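Belaso Sewing Hall: The Cloth Pages

Gallery updated Tuesday, July 28, 2026

The cloth pages began in January, when we moved the remnants out of the Kokelia storeroom and found we owned far more orange than any group of adults should. Most of it came from a curtain job for Tamov that changed its mind about color halfway through. The rest came from a seller called Lévesque, who described it as "honey" over the phone.

We fold on two evenings a month, under the big white ceiling, and we have opinions about it. Thirds or quarters is the main one. There was a short period of rolling, which we don't discuss.

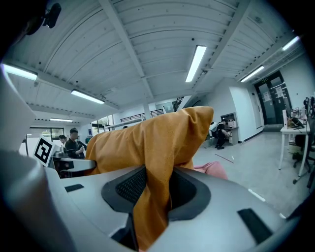 Mustard-orange cloth, held up tall, with the top flopping over like a hood. Creases included at no charge. The bit of pink to the right is waiting its turn.

Orange is the hardest pile to keep decent. It shows every wrinkle, and under fluorescent light it goes from cheerful to school cafeteria in a second. Pink behaves better but wanders - we keep finding it in with the reds, looking innocent.

A few notes for anyone planning to help. Shake each piece out before you fold it. Small pieces go in the shallow bins, and anything over 40 inches goes on the long shelf. If a piece refuses to lie flat after 11 tries, put it in the bin marked RAGS and walk away with your head up.

Please don't iron anything without asking. The iron dates from 2000 and has one setting, which is brown.

More colors will be added to the page as we get through them. Green is next, then a box labeled "misc" that has been next for a while.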